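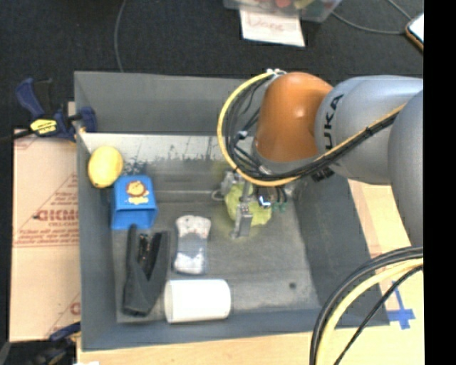

marlpit wrote:
Depends what you're buying the second one for. If it's bin picking on mixed items then the arm is the cheap part of your headache. Spend on the gripper and the vision first.

oddbolt (thread starter) wrote:
Mixed items yes. Hard stuff, bagged stuff, lumpy stuff. Budget has to be in by Friday, April 13, 2018 so no time for a proper trial. Quotes so far — Elier 3,277 for the gripper plus fingers, Skamton cheaper but no spare fingers in the price. Cables extra on both!!

tinplate_9 wrote:
Skamton. Had ours since September, no complaints. Spare fingers are 106 a pair, you'd still come out ahead

marlpit wrote:
Disagree. 106 a pair is fine untill you're changing them every month. Clear bags are what kill you anyway, camera sees straight through half of them. Would put the money into lighting and stay on the old gripper for a year.

oddbolt wrote:
Can't stay on the old one, want 2 cells running side by side. Boss has already said yes to the second arm, just not the bits that go on the end of it. Typical

Fasum wrote:
Did you cost a cable dress kit? Everyone forgets. Paquette do one for 139, velcro and a bracket basically, but it saves snagging on the bin wall when the wrist turns.

tinplate_9 wrote:
139 for velcro lol. Cable ties

Fasum wrote:
Cable ties till you crush a sensor lead, then you're down for a week waiting on teh part. Seen it.

oddbolt wrote:
OK putting the kit in, times two. Leaning Elier. Anyone know if they'll hold a quote past 30 days?

marlpit wrote:
They did for us. Get it in writing.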